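Canan Keskin keeps her puzzles in a former dairy at the back of a parking lot, and she makes you take your watch off before you touch one. "Scratches," she says, looking at mine as if it had already done the damage.

She designs assembly puzzles under the name Dorkgate, which is also the name of the lot. She was a bookkeeper for 13 years and claims the two jobs are the same. "Everything goes somewhere. If you have a piece left over, you made a mistake, and it was probably in the morning."

Her best seller, if a thing that pays for the heating can be called that, is a stacking set called Opoku. I was given it with a cup of tea and no instructions. The tea went cold. I asked whether instructions existed and she said yes, they were in a drawer.

The set begins with the base, a wide purple block with a square hole in its top. Into the hole goes the stem of a green fork, and between the prongs of the fork goes a brown upright. That much I managed on my own, and I admit to feeling pleased about it.

"Everybody gets that far," said Keskin. "My nephew gets that far and he's eating the box."

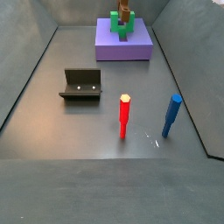 Purple, green, brown: the first stage of Opoku, with the black bracket lying beside it.

The bracket is where people start telephoning her. It is black, L-shaped, and looks as though it fell off a shelf. I tried it upright, then lying down, then upright again with more force, at which point she moved her chair closer.

"Men push," she said. "Women push too, but they put it down first and look at the window for a while."

I asked why the colors were so cheerful when the experience was not. She blames Bülent Polat, who paints the blocks and has opinions. Her first version was all one gray. Polat told her it looked like a plumbing accident and came back the next day with purple. They argued over the green for most of a December. "He was right about the green," she says. "I haven't told him, so maybe leave that out."

She has sold almost 4,000 sets, most of them to people buying a present for somebody else. What the somebody else thinks she learns by mail. One man returned his glued together in the correct position, with a note saying he wished to be sure it stayed that way. She keeps it on the windowsill and describes it as her only finished one.

There is a harder set on the way, called Rorkilo, and she would show me only the lid. It has a fork in it too. "Different fork," she said, in the tone of someone warning me about a dog.

I went back to the bracket. At 30 minutes she asked if I wanted the drawer. I said no. She went out to feed the meter for her own van, which she has to do like anyone else, and when she came back I was looking at the window.

"Good," she said. "Now you're getting somewhere." She put the kettle on again.

COMMENTS

Recep Kahraman
My wife gave me Opoku two years ago. I know exactly which drawer she means, we have one too.

Asmaa Mahrous
Does anyone know if she sells spare forks? Ours went down a heating vent.

Benedek Bozsik
Bracket goes in last. You're welcome.

Recep Kahraman
@Benedek it does not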